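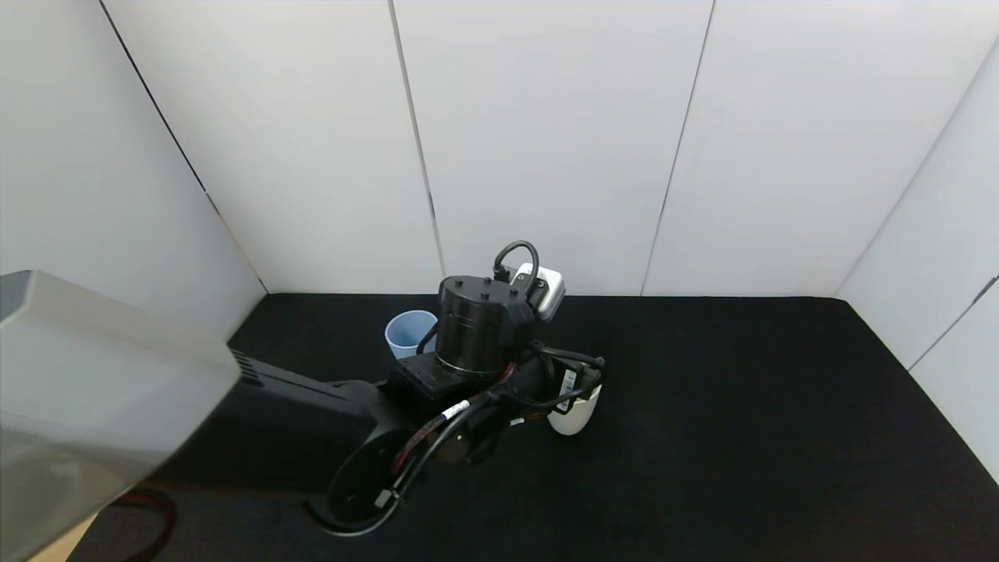
Speaker notes, Olto methods session, October 2024
Presenter: Benedita Henriques, Garkell Laboratory, Narkville

Good morning, and thank you to the organizers for the invitation. My subject is how a robot arm can learn to place one cup inside another from a small number of demonstrations, and how much of the result depends on the way those demonstrations are chosen. The work was carried out at Garkell with Armindo Meireles and Cristóvão Carrilho. We kept the workspace plain on purpose. The walls are white panels, the floor is black, and the two cups, one light blue and one white, stand directly on it. The white cup is partly covered by the arm and its cables, and views of this kind are central to the talk. A policy that relies on a head-level view must act when one of its two objects is only partly visible.

(Pause. Next slide: the question.)

The usual practice is to collect demonstrations until the budget runs out and to train on all of them. We asked whether a smaller set, selected for views in which the arm hides part of a cup, would do as well. Our working name for the selection procedure is Mota. It scores each demonstration by the share of time during which at least one cup is partly hidden, and it keeps those with the highest scores, subject to a limit on near-duplicate starting positions.

(Next slide: data.)

We recorded 114 demonstrations by teleoperation. Mota retained 90 of them. The comparison set was also 90, drawn at random from the same recordings. Both policies used the same network, the same training schedule and the same camera input. Please state this clearly, as reviewers of the February draft asked whether the training time differed. It did not.

(Next slide: evaluation.)

Each policy was given 100 trials. Starting positions were drawn in advance by Belmiro Henriques, who took no part in training, and the same list was used for both. A trial was counted as a success if one cup rested inside the other and the gripper had released it. Trials in which a cup tipped over were counted as failures, even where the arm later recovered.

The policy trained on the selected set completed more trials than the policy trained on the random set. Nearly all of the gain came from starts in which a cup was partly hidden at the moment of the first grasp. For starts with both cups in clear view, we found no difference that we would be prepared to defend.

(Allow time here. The table is dense. Read the row labels aloud.)

Limits. We tested a single arm and a single pair of cups. The floor and walls were never changed, so we make no claim about cluttered rooms. Custódio Bastos has begun a second study with patterned floors, and those results are not ready to be shown.

If asked about cable motion: the cables were left in view during both recording and testing. We did not mask them.

If asked about code: the selection script will be released with the paper. The raw recordings are still under internal review.

This site uses cookies to improve your experience. By continuing to browse, you agree to our use of cookies. Accept | Manage preferences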